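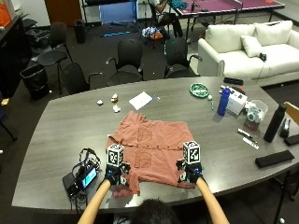

Figure 3. Short-sleeved shirt laid front side up on the table, with both hands at the lower corners of the hem.

3.2 Preparing the garment and the first grip

The folding of a shirt is usually described from the first crease onward. Laying the garment flat is treated as given, although in our material it took up a large share of the total handling time. This section therefore deals with the steps that come before the first fold: spreading the body, closing and aligning the placket, and taking hold of the hem.

Participants received each shirt in a loose heap and were asked to fold it to a size that would fit a standard shelf. No folding method was prescribed. The set contained T-shirts, knitted tops and button-up shirts, and each participant folded 40 garments in one sitting. The table was large enough for any of them to be spread out in full, and small items were left on it during the work, as they would be in most homes and offices.

Button-up shirts differ from the other garments in two respects. First, the front consists of two panels that can slide against each other, so the line of buttons is a fair indicator of whether the body is straight. When the line bends, the panels have shifted, and a fold made at that point tends to carry the error into the finished stack. Second, patch pockets add a second layer of fabric over part of the chest. The shirt in Figure 3 has two of them, one on each side of the buttons. A vertical fold placed outside the pockets meets a single thickness of front panel, while a fold placed across them meets a stiffer edge and is more likely to spring open.

We distinguish two ways of taking the first grip. In a shoulder grip, the hands take the garment near the sleeve seams and the hem is left free. In a hem grip, the hands take the lower corners, as in Figure 3, where the fabric along the near edge is bunched at the hands while the rest of the body lies flat. Bunching of this kind was coded as local when it stayed within the lower part of the shirt and as general when it reached the pockets. Of the 142 trials with button-up shirts, 100 began with a hem grip.

The orientation of the shirt was recorded separately. Front side up keeps the buttons in view and makes the placket easier to correct by hand. Front side down is common in retail instructions, including the Stustetti guide used by Lauritsen and Hviid in their earlier comparison, and leaves the collar facing outward once the sleeves and sides are folded in. Participants who started with the front up had to turn the garment over at a later stage or accept a fold with the buttons on the inside. Both outcomes were counted as complete, and the difference in final size is reported in Section 4.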